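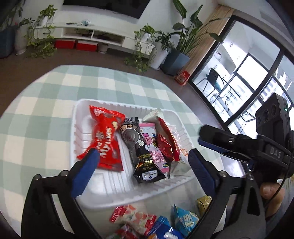 **Keeping snacks and dry food fresh at home**

In my kitchen the summer is very humid, and opened packages become soft after one night. I tried many ways, and these are the ones I still use.

- Press the air out of the bag first, then fold the top 3 times and close it with a clothespin. Folding without pressing does not help much.
- Put a spoon of dry rice in a small cloth bag and leave it in the cookie jar. Change the rice every month.
- Soft crackers can be saved. Heat the oven to 300 °F, spread them in one layer and wait a few minutes. Let them cool completely before you close the jar.
- Do not keep nuts near the stove. Mine got a bitter taste already in February, so now they live in the freezer.
- Write the opening day on the package with a marker. My neighbor Roya Safavi writes it on tape, and it is easier to remove from jars.

For flour I use a glass jar with a rubber ring. Wash the ring separately and dry it well before putting it back.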